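6 min read

Skudix Gripper Set-Up Guide
Section 4: Teaching a Chore

Before you begin, a word on expectations. The Skudix can be taught to fold a washcloth. It can't be told to "do the laundry," and shouting makes no difference. If the box led you to believe otherwise, please direct your feelings to the Idness sales office, which is open Tuesday mornings.

4.1 Choosing a chore

1. Pick one chore with one object. Wiping a counter is one chore. "Tidying up" is 149 chores wearing a coat.
2. Write down where the object starts and where it should end up.
3. Do the chore once with your bare hands and time it. Keep the number private. It will only be used against the machine.

NOTE: Chores known to go well are folding small flat cloths, moving bottles from one spot to another, and dropping parts into a bin. Fitted sheets are not supported. The Barua test kitchen gave them a month and would like May back.

4.2 Recording demonstrations

1. Hold the gripper level and close the fingers fully, then open them. Repeat twice.
2. Set out the object on a table you can reach without stretching.
3. Press Record and wait for the tone.
4. Perform the chore at half your normal speed. Pretend you are paid by the hour.
5. Press Stop. Put everything back and go again.

Plan on 200 demonstrations for a simple pick-and-place and up to 300 for cloth. Cloth never lands the same way twice, and the machine takes this personally.

CAUTION: Keep hair, lanyards and fingers clear of the finger pads when closing.

4.3 Checking the pads

1. Turn the gripper so the finger pads face you.
2. Look down into the notch of each ribbed pad. Remove lint and crumbs with a dry brush.
3. Replace any pad with a torn rib. Order from Bosdale Parts. 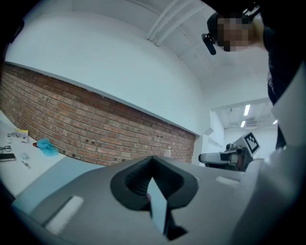

Ribbed rubber finger pad, seen from below, with small items on the table beyond.

4. Check the pads again every 50 demonstrations.

4.4 First unattended run

1. Load the trained chore and set speed to Low.
2. Stay in the room. "Unattended" refers to your hands.
3. If the gripper stops above the object and does nothing, wait ten seconds, then press Reset. If it does this three times, return to 4.2 and record more.

Continue to Section 5, Error Tones.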